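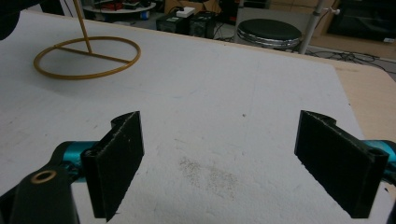
Covadside, February

I've been selling the Cutwood foam table topper for a good while now and it's still the thing I get the most emails about, so I've finally given it a proper page! It's a white foam cover that sits straight on top of a workbench or an old timber table, with a very slight texture so small bits don't go skating off when you bump it. I've got mine on a light wooden table and I love it (my elbows love it more).

Now, white foam shows everything. Specks, dust, greyish smudges, the lot. I like that, I can spot a dropped screw from across the room, but if marks bother you, ask me about the charcoal colour. A soft brush or a barely damp cloth does for most of it. Please don't use anything gritty!

I cut every sheet myself, 8 mm thick, and you can have any length up to 262 cm. Trim it at home with a sharp craft knife and a metal ruler, a few light passes, no sawing.

The Stireo stool with the round black padded seat and chrome base goes beautifully with it, and I usually have one or two out the back. Akpan edge strips are sold separately, 5 to a pack.

Pickup is Sunday mornings from the workshop, or I'll post it rolled. Give it a night flat on the floor before you lay it.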